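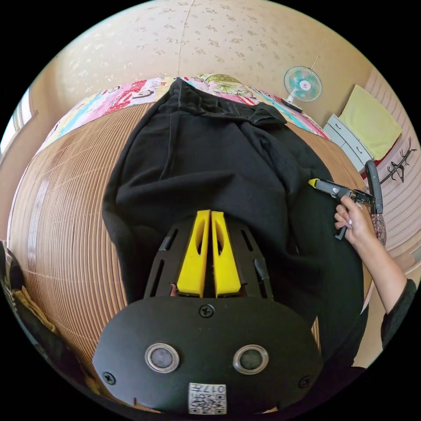
Applications open for the Cundusside new music bursaries

The bursary scheme for unsigned musicians in Cundusside is open again, with 27 awards of up to £500 each. It is for solo artists, bands and producers aged 16 to 25 who live or study in the area and have not signed a recording or publishing deal. Applications close at noon on 7/23/25.

The money can go towards studio time, mixing, rehearsal room hire, instrument repairs or travel to gigs. It can't be used for equipment you have already bought, or for paid promotion on streaming sites. If you are in a band, one member should apply for the whole group – please don't send in separate forms.

We had 131 applications last year and a good number were turned down for missing bits. The two most common were no budget and a music link that didn't work. Check that your link plays without a log-in. A rough phone recording is fine, and covers are accepted as long as one of your two tracks is your own.

Three of the awards come with a day at Imberg Studios, where Haziq Nugroho will be engineering again. He recorded the Sternov EP there in March, which some of you will have heard at the spring showcase. Tick the box on page two of the form if you would like to be considered for a studio day. You will need to be free on a weekday in the autumn, and under-18s must bring an adult.

The panel is made up of two promoters, a music teacher and a past award holder. They listen to the tracks before they read the forms, and every applicant gets a short written reply whether or not they are successful. Results go out by email four weeks after the closing date. Please look in your junk folder before ringing the office.

Award holders will be asked to play a 20-minute set at one of the winter nights at the Ginting. The fee for this is separate from the bursary and is paid on the night. The Ginting now has step-free access from the car park side, and the old upright piano has gone – there is a stage piano in its place, so say on your form if you plan to use it.

Forms are on the website under Funding, or you can pick up a paper copy from the front desk at the Ginting, Tuesday to Saturday. Large print copies are available on request.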